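Project report: the slow gripper, or how I lost two weeks to a cable

Hadi Majali, second-year group project, Iltdale. Handed in Sep 24, 2022

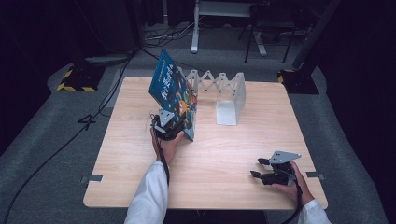 I should say straight off that this report isn't the one I planned to write. The plan was a nice tidy piece about teaching a robot to shelve books, with a graph going up. What I've got is mostly about a fault in the right-hand gripper, how long it took us to see it, and one afternoon when it nipped Yasaman's finger. My supervisor said to write up what happened, so that's what I'm doing.

What we were trying to do

The project is called Ovau (no, it doesn't stand for anything, we picked it off a list). The idea is that a person wears a gripper on each hand and does an ordinary job with them, and the position of the hands and the opening of the jaws get logged the whole time. Later on, a pair of robot arms with the same jaws tries to copy the job from the logs. Our job was books and bookends. You pick up a book, stand it against an expanding metal rack, slide the rack along if it needs it, and let go without the book flopping over.

It sounds like nothing. Try it with two stiff fingers per hand and no feeling in the tips! Thin picture books were the worst by miles, big floppy covers that catch on everything. Thick paperbacks were lovely. We kept the picture books in because the whole point was to do something a bit awkward, and also because I'd already told everyone we would.

Yasaman Shojaei and I shared the wearing and the watching. One of us did the task, the other sat at the desk and ran the recording, then we swapped when somebody's wrists got sore. We aimed for 152 recordings and we did get there, which I was very pleased about for all of one evening.

The first sign, which we ignored

When I opened the logs to start the training, the right jaw looked strange. In plenty of the recordings it seemed to open late. You'd see the hand pull back from the book and the jaw still shut, and only afterwards would the opening show up. If you believed the log, we'd been dragging books along and then magically not dragging them.

My first thought was that we were just clumsy with the right hand. My second thought was that I'd written the plotting script badly, and I'm sorry to say that this felt so likely that I spent two days rewriting it. The new script drew exactly the same plot in nicer colours.

Then I blamed the gripper jaws for sticking. Yasaman took the plate off, cleaned the slide, put it back. No change at all. Next I blamed the computer for being busy, so we shut everything else down and did a few more. No change either, or rather it went away for one run and came back in the next, and I wrote "FIXED" in the notebook in capitals. It is still there with a line through it.

The nip

I want to be careful with this part, as it's the bit that has to go on a form as well.

By this point we'd moved on to trying a short playback on the arms, with me fairly sure that the late opening was only a plotting problem and that the real commands were fine. They weren't. The arm played back one of the bad recordings. It brought a book up to the rack, moved away with the jaw still closed, pulled the book over and took the rack with it. Yasaman reached in to catch the rack. The jaw opened late, exactly as the log said it would, and then shut again at the start of the next loop with the end of her finger in it.

She was all right. It was a red mark and a lot of swearing, and the jaws are set soft. But the same thing with the force turned up would have been a different report, and I was the one who had left the playback on loop. I'd also put the stop button on my side of the desk, where I could reach it and she couldn't. I pressed it late as well (me, a human, with a delay all of my own).

We stopped everything for the rest of the day and filled in the form. The lab asked for three things before we could run the arms again: no looping, a stop button for each person in the room, and hands out of the work area until the arms are switched off, even if a book is falling. Especially if a book is falling, really. It's a very strong urge, catching things, and I've practised standing still while something slides off a table, and it feels horrible.

Finding it

What finally cracked it was boring. Yasaman suggested we stop doing the task and just open and close both jaws together, in time, over and over, while the wearer moved one arm at a time. Left arm moving: both lines on the plot sat on top of each other. Right arm moving: fine, fine, fine, then the right one dropped behind. It happened when the wrist turned outwards, which is what you do to get round the end of the rack.

So it was the cable. With the wrist turned out, the plug on the right gripper got pulled sideways and the connection kept dropping for a moment. That alone would have left gaps in the log and we'd have noticed gaps. But the little logging program we were using, Lustport, was set to fill a gap with the last good reading. So a jaw that had opened during a dropout was written down as still closed until the signal came back. The file looked smooth and complete and it was wrong.

I hadn't picked that setting, but I hadn't looked at it either. It was in the settings page the whole time under "hold last value", ticked.

Once we knew what to look for, I wrote a check that hunts for stretches where the reading is exactly the same, to the last digit, for too long. A real sensor never sits perfectly still, it always wobbles a tiny bit, so a dead flat line is a filled one. Running that over everything we had flagged 60 of the 152 recordings. I'd been hoping for five. I went and had a long walk.

Putting it right

The hardware part was quick. We swapped the lead for a new one, gave it a bit more slack and strapped it to the wrist so the strap takes the pull and the plug doesn't. Oberholzer, who looks after the workshop, had a look at the old plug and found a bent pin, and was quite kind about it considering how often I'd been in to borrow screwdrivers.

On the software side, gaps are now left as gaps. The recording screen goes red and the run gets thrown away on the spot. Yasaman also added a warm-up: before each session you open and close both jaws with your wrists in every position you can manage. You look like you're conducting a very small orchestra, but it takes no time and it would have saved us the two weeks.

Then there was the question of the 60 bad ones. I did try to rescue them. I thought I could guess when the jaw had opened from how the hand moved, and for thick books that sort of worked. For picture books it was hopeless, they swing about too much. After a few evenings I gave up and we binned the lot, and re-recorded as many as we had table time for. That was 19. So the final set is 111 recordings, which is well short of what the proposal promised.

What the arms did in the end

With the cleaned-up set, the arms can stand a paperback against the rack most of the time, and they let go before they move off, which I never thought I'd be so happy to see. Picture books are still poor. The arm tends to hold them by the bottom corner and the top leans away, and then it can't find the rack with the edge of the cover. I think we simply haven't got enough good examples of those, as most of the binned runs were picture books (you turn your wrist out more with a big book, so of course they were the ones that got hit).

I haven't put a success figure in. We changed the starting position of the rack halfway through testing and I don't trust the counts from before and after to go together. My supervisor has agreed to that, though she did want it written down that I should have tested in one go. So, written down.

Things I'd do differently

Look at the logs after the first handful of recordings and not after the last one. This is the big one. A single plot on the first day would have shown it.

Read every setting in a program somebody else has set up, including the ones that look helpful.

Change one thing at a time. When I cleaned the jaws and shut the other programs down, I did a few other small things as well, and when it looked better for one run I had no idea which of them to thank.

Never play a recording on the arms if there's something odd in it that I can't explain. I had the warning on my screen and I talked myself out of it.

Still to do

The left gripper has the same kind of plug and has had just as much use, so it's getting a new lead and a strap too before January, when the next pair take over the project. I've left them the flat-line check with a page of notes on how to run it, and the spare lead is in the top drawer with a label on it. Yasaman has the key to the cupboard where the picture books live. Please put them back in there, two of them are on loan and I've already had one email.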